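Strip board

A strip board (also edge-joined board, long-grain board, or, in the Hermont valley, simply "plank," which it is not) is a flat wooden panel made by gluing long, narrow pieces of hardwood side by side along their edges. It is used for cutting surfaces, bench tops, shelves, play boards and a great many gifts. Maple is the usual choice, followed by beech, birch and whatever the shop had left over.

The strip board should not be confused with the end-grain block, in which the pieces stand upright and show their cut ends. Owners of end-grain blocks can be relied on to point out the difference.

Construction

Wood for strip boards is dried, planed and ripped into strips, most often between one and two inches wide. The strips are turned on their sides until the maker is happy with the arrangement, a stage that can take a few minutes or most of an afternoon. Glue is spread along the mating edges and the whole assembly is squeezed in clamps. The traditional advice on clamps is that one needs more of them. A board of ordinary kitchen size can be pressed with 4, though the Sedora workshop manual calls for 11 and illustrates the point with a drawing in which the board can hardly be seen.

Once the glue has set, the panel is scraped, flattened and sanded. Long-grain joints in maple are strong, and a well-made board that is dropped on a stone floor will often break somewhere other than the joint. This is considered a success by the maker.

Appearance

Maple is sold as a white wood and is seldom white. Fresh boards run from cream to a light honey color, and they darken with age, light and handling. Since no two trees agree on a shade, a strip board nearly always shows some banding, which catalogs call "character" when prices are high and "natural variation" when customers complain. 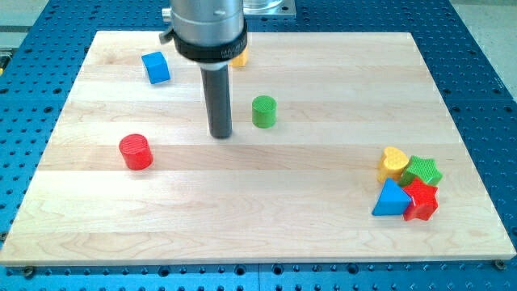
Color matching between strips was once a point of pride in Hermont shops, where apprentices sorted stock by a north window and were sent back to do it again. Later makers have been more relaxed. The maple board under the colorful toy blocks is typical, with pale strips lying beside slightly yellower ones and joints that show up only as faint lines along its length. Toward the near left the grain gives up on going straight and breaks into waves and swirls. A strict sorter would have turned such a piece face down, while a modern seller would photograph it first and add it to the price.

Uses

The kitchen accounts for most strip boards, and the bread board is the oldest form still widely made. In the schoolroom, plain boards have long served as a base for blocks, puzzles and modeling clay. They have the advantage of being flat and the disadvantage of being loud. A felt-backed version, introduced by the Utis Toy Works to reduce noise, was withdrawn after one season when the felt proved very good at holding modeling clay.

Larger panels are used as bench and counter tops. These need some allowance for movement, as wood swells and shrinks across the grain with the humidity. A top screwed down tightly in a dry winter may announce the arrival of June with a sharp crack. Slotted screw holes prevent this and are omitted with impressive regularity.

Care

Strip boards are wiped clean, dried promptly and stood on edge so that air reaches both faces. They are not soaked. The dishwasher will return a strip board to its original condition, namely a number of strips.

Food-grade mineral oil is the common finish, applied when the surface looks dull and wiped off when it has stopped soaking in. Olive oil is often suggested and eventually goes rancid. Pillai's board wax, a blend of mineral oil and beeswax, was sold for many years in a 200-gram tin with a lid that required a screwdriver, and old tins are usually found nearly full.

Shallow cuts and stains can be sanded away. Warped boards are sometimes flattened by laying them hollow side down on a damp towel, a treatment with a fair record on mild cases. Badly warped boards are traditionally kept for another 14 years in case they improve.

Regional forms

The Hermont plank is long and narrow, with a hole at one end for hanging. The Sedora board is nearly square and has a groove around the rim to catch juices, which it does until the board is lifted. A reversible type, grooved on one side only, is found in both districts, and each claims to have thought of it.

See also: Bread board; Butcher block; Edge joint; Maple; Wood movement

Last revised 29/04/2021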